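Home Program Speakers Slides & Notes Venue Contact

"The Planner Was Right and the Pouch Moved Anyway"
Speaker notes, Darcy Charbonneau
Slot: 20 minutes with questions. Do not run over again.

OPENING

Say hello. Thank Evander for the introduction, whatever he ends up saying.

I work on the software side at Candar. We have two arms, one table, and a planning stack called Purkus that was written for boxes. Boxes are wonderful. A box has six faces and it keeps them. Then last April a customer asked about flexible packaging, and somebody in the meeting said "sure." I would like the record to show I was on mute.

Pause here. If they laugh, go on. If they don't, go on faster.

WHAT PURKUS ASSUMED

Three-layer stack, quick version. Perception hands over a pose and a mask. The planner picks a grasp pair, one for each arm. The controller (Munro, our in-house one) tracks the trajectory and complains if the torque looks wrong.

Everything in that chain believes the object is rigid. It's not written down anywhere as an assumption. It's just that the pose message has a slot for position, a slot for rotation, and no slot for "sort of saggy on one side."

Don't get pulled into the message format. Evander will try. Offer to talk at the break.

CLEAR PLASTIC, RED ZIPPER

Leave this slide up for a while. Let people look at it before talking.

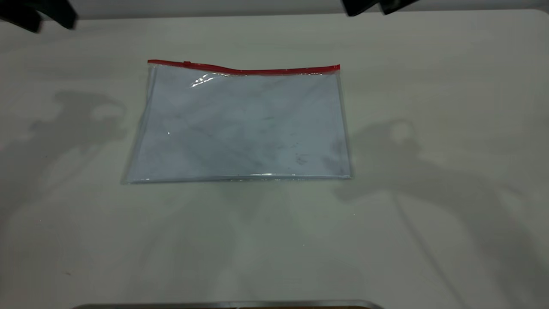
WHAT THE SEGMENTER SAW

Point at the red strip first. The first model loved that strip. High contrast, nice long shape, slider at the left end to tell you which way round you are. It drew a tight mask along the zipper and reported the object found, with great confidence. As far as it was concerned we had asked it to pick up a red noodle.

Next, the white streaks just under the zipper. Glare. The old pipeline cut holes in the mask wherever the plastic was shiny, and the planner treated the holes as real and routed fingers through them.

Then the arm shadows on the table. The one on the right overlaps the lower corner of the pouch, and the plastic goes a bit darker there. Two of our four edge detectors called that a boundary. The other two abstained.

Our fix, in order of how much I'd brag about it:

- Train on the plastic outline and stop rewarding the easy red part. We labeled 2,079 views by hand. I did 110 of them and was asked to stop.
- Project the arms' own shadows from the joint states and mask them before segmentation. We know where the arms are. It was rude of us not to tell perception.
- Fit a curve to the zipper in place of a straight line. Look at the strip, it waves.

PLANNING

The grasp sampler now gets the outline plus the zipper curve and scores pairs along the edge. It still prefers symmetric grasps, a leftover from the box days. I tried taking that term out and the arms began crossing over each other, so it's back in with a smaller weight and a comment in the code that says "sorry."

Replanning runs between approach and contact. We used to commit to a plan at the start and execute it no matter what, like a man following his GPS into a lake.

Skip the cost function slide if it's past the 12-minute mark.

CONTROL

Munro needed less work than I'd feared. Softer gains near the table, a contact check on each arm separately, and a timeout. The timeout is 7 seconds. There's no theory behind that. Kutthorpe, our test cell, has a window into the hallway and 7 seconds is how long people will stand there before they knock.

STILL BROKEN

Be straight about this part.
- Pouch folded over on itself: perception reports one smaller pouch, cheerfully.
- Two pouches touching: don't ask.
- Zippers that match the plastic. We lose the curve and with it most of the orientation.

QUESTIONS

Likely one: "Why not learn the whole thing end to end?" Answer: we may. Right now when it fails I can open a log and see which layer lied to me, and I'm attached to that.

Likely two: "Is the code open?" The shadow projection piece will be. Purkus won't, partly for legal reasons and partly on account of the comments.

Unplug the laptop before walking off.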